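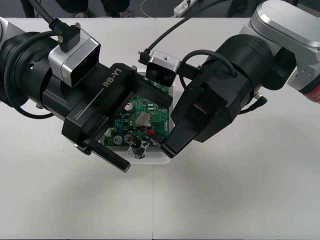
Photo: Fondley course page

Where do old circuit boards go? E-waste drop-off habits in Tismont

Intro

Everybody has a drawer. Dead phone, chargers that fit nothing, maybe a router from two apartments ago. My question was simple: why does this stuff stay in the drawer when Tismont has a free drop-off site? I picked it because my own drawer is bad. Project ran through December, so keep in mind people were busy and some answers are pretty short.

Background

Electronics have metals in them worth getting back - copper mostly, small amounts of gold, tin in the solder. They also have things you don't want in a landfill, like lead in older solder. Most people I talked to knew the second part. Hardly anyone knew the first.

The town site is out on Skivska Road, past the bus loop. Open mornings only. No bus on weekends, which came up a lot. 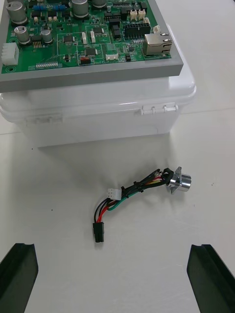 Tiziana Gatti

Method

Paper survey plus an online form, same six questions. Left the paper ones at the library and the laundromat. Got 299 back total, threw out the ones with no answer to question 2 (do you have unused electronics at home), which left 255. Also did one longer interview with Mr. Ahmadpour, who runs the repair counter near the high school. Wanted to do more interviews, ran out of time.

Results

Most common reason for not dropping stuff off was "didn't know where." Second was the hours. Third, and I didn't expect this, was worry about personal data. People don't trust a factory reset. One person wrote that they keep old laptops in the attic "until I figure out a hammer."

Only 30 people said they had used the Skivska Road site in the last year. Several thought it was closed down. It isn't, I went.

Mr. Ahmadpour said capacitors are the part he replaces most, and that plenty of TVs people throw out only need that. He keeps boards for parts. His view is that repair should come before recycling and the town flyer doesn't mention repair at all. I checked the flyer and he's right. It also has the old phone number on it.
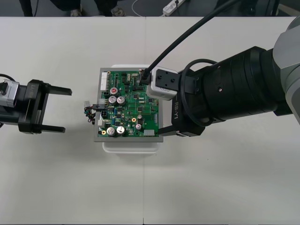

Last changed: Dec 30, 2023

Problems with the survey

Library people are probably not typical. The online form let you skip questions, my mistake. Question 4 was confusing, it asked about "devices" and a few people counted lightbulbs. Should of tested it first.

What I would suggest

Put a drop box at the library - small stuff only, no TVs. Open the site one evening a week. Fix the flyer: new number, a line about repair shops, a line on how to wipe a phone. Printing cost is the only real expense there and the town already reprints it every spring.

For a follow up I'd ask the apartment buildings, becuase a lot of renters said they leave things by the dumpster and somebody takes them. No idea who, or where it ends up.

Sources: town waste flyer, my survey, interview notes (typed copy in the appendix folder).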